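Cuaderno de taller – célula Rodstead
10 de marzo – por el turno de simulación
Imprimir | Enviar por e-mail

Sigo con la célula en el simulador, que la dejé a medias. He vuelto a cargar la base del brazo desde el fichero de Breratska y, ¡por fin!, ya no me salta el aviso de colisión al arrancar. Bajé la fuerza de cierre de la pinza a 39 N y subí los pasos de espera a 4 – con 2 el agarre se disparaba. Ojo, que el registro llega hasta 406 líneas y luego se sobrescribe, así que copiadlo antes de relanzar.

Me queda la pose de agarre del vaso, con un dedo por dentro y otro por fuera del borde.

Comentarios (2)

wotidholm_lab: ¿La fricción la has tocado?

Lévesque-2: A mí con esa espera me va lento, pero va.
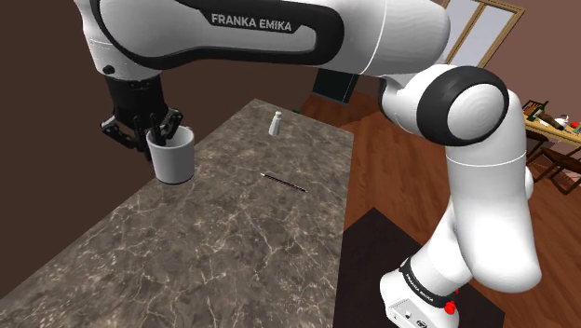
La fricción sigue como estaba, mañana me pongo con ella.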